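3.2 Blocks, and what people call a tower

We had planned to give this part of the study a single paragraph, but the blocks turned out to deserve a good deal more room than that, and we hope the reader will bear with us. Each of the 22 layouts in the Vernthorpe set puts a handful of small, plainly colored pieces on a marble-patterned tabletop, and people were asked to say, in their own everyday words, what was built and what was simply lying there. Figure 3 gives two views of the tabletop. In the first, a light blue block sits tilted on a pink one, with an orange-red block at the base, and a yellow cylinder stands by itself close by.

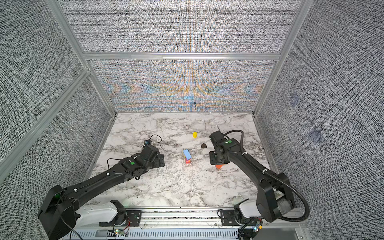
Awuor Mutiso objected at the first reading that a tower ought to be a tower only when its maker meant it as one, and that a crooked top block tells us very little about what the maker meant. We took this to heart (it cost us most of December!) and rewrote the instructions so that the word "tower" never appears in them. People were free to bring it in themselves, and a great many did, along with "pile," "stack," and one very charming "little chimney."

The other kind of layout is humbler. Pieces lie low and touch or overlap, as the small orange block and the flat tan wooden piece do in the second view, and there is no height at all to speak of.

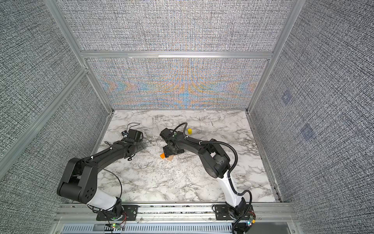
For layouts of this kind we kept the same wording and the same unhurried pace, and we let people change their answers as often as they liked.

Figure 3. Two views of the tabletop with blocks and other small pieces.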